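Section 3. Fitting the processor

3.1 Disconnect the tower from the mains and leave it for 13 minutes before opening it.

3.2 Lay the tower on its side with the interior facing upwards. The processor socket lies near the middle of the green board, with the graphics card directly below it.

3.3 Release the lever and lift the load plate clear of the socket.
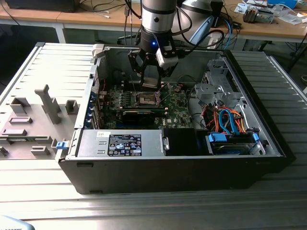 Mansa Dramani writes that in older towers she prefers to take the graphics card out first, as the lever is easier to reach. This is permitted; refit the card after step 3.6.

CAUTION: Do not touch the contact pins. A bent pin cannot be repaired under the Skerneo service agreement.

3.4 Hold the processor by its edges only, with the silver heat spreader uppermost.

3.5 Line up the notches and lower the processor into the socket without pressing.

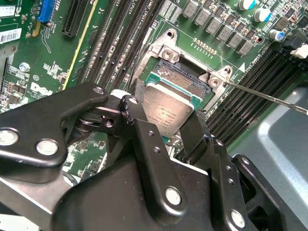 Must thermal paste be applied before the load plate is closed?
Paste is applied afterwards, once the plate has been locked down, and only to the heat spreader.

3.6 Close the load plate and secure the lever.

NOTE: Enter the work on form 205 and return the form to Benedicta Quansah.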